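Thread on the kitchen demos, for the people who asked what we do all day. Putting it in one place so I can stop answering it in DMs.

1/ The job is to show the arm a task enough times that a policy can learn it. We don't program the motion. A person does the task through the arm and we record everything: joint angles, gripper opening, camera video.

2/ Two ways to do that. One is kinesthetic, meaning you put the arm in a soft mode, grab it and push it through the task. The other is teleop, where you sit off to the side with a controller and the arm follows your hand.

3/ We started with kinesthetic in June. It's easy to learn, but your own arms and head end up in the video. The policy never gets to see your arms at run time, so that footage is a problem. We still use it for quick checks.

4/ Now nearly everything is teleop. Wing-yan Wei wrote the bridge between the controller and the arm, we call it Rewi. It does one thing I like a lot: if you let go of the clutch button the arm holds still, and you can move your hand back to a comfortable spot and carry on.

5/ Current task set is called Trumov. Kitchen counter, food and containers, pick and place. The kitchen stays crowded on purpose – a policy trained on a clear table falls apart the first time somebody leaves a mug out.

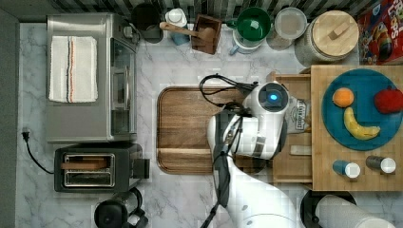

Counter from overhead, with the arm over the cutting board and the fruit on the teal plate.

6/ Fruit is a decent place to start. Apples and oranges are forgiving if you come straight down. Bananas depend on the angle. Grab one across the middle and it's fine, grab it near the end and it swings.

7/ Numbers for this round: 126 demos recorded, 77 kept. People always ask why we throw so many out. Mostly it's hesitation. The operator stops halfway to think, and the policy learns to stop halfway too.

8/ Other reasons we drop a demo: the gripper brushed something on the way, the operator changed their mind about which piece to pick, a video stream lost frames. Li-hua Lo goes through all of them at double speed and tags each one. She is stricter than I am and her sets train better.

9/ A new operator gets 10 practice runs that we don't record. After that most people are usable. Aminu Onyeka was good on his second run, but he used to run a crane.

10/ Sessions are capped at 60 minutes. Past that the grasps get sloppy and you can see it in the data. I used to push through and ended up deleting the last part of every session.

11/ Things I tell new operators:
Look at the object, not the gripper.
Move at one steady speed, slower than feels natural.
If you miss, open, back up a little, try again. Leave the miss in. We want recoveries.
Don't tidy the counter between runs unless the sheet says to.

12/ On leaving misses in – I got this wrong for a long time. I only kept clean runs, and then the policy had no idea what to do after a bad grasp. It would close on air and carry the air over to the target, very smoothly.

13/ Someone asked about moving stuff between runs. Yes. The sheet gives a new position and rotation for the target object each run. So-ying Ng makes the sheets with a small script so we don't all drift toward our favorite spots. Everybody has a favorite spot.

14/ Someone else asked if force feedback helps. We don't have it on this setup. You go by eye, and the monitor shows gripper current as a bar. After a while you read the bar without thinking about it. I'd still take real feedback if there were money for it.

15/ Next up is pick and place with two objects in a fixed order. I expect to need more demos per task and I don't know how many more. Will post the count when we have one.

16/ Edit to post 4, Wing-yan says the clutch was Edmund Głowacki's idea and she only typed it in. Fixed here, can't fix it up there.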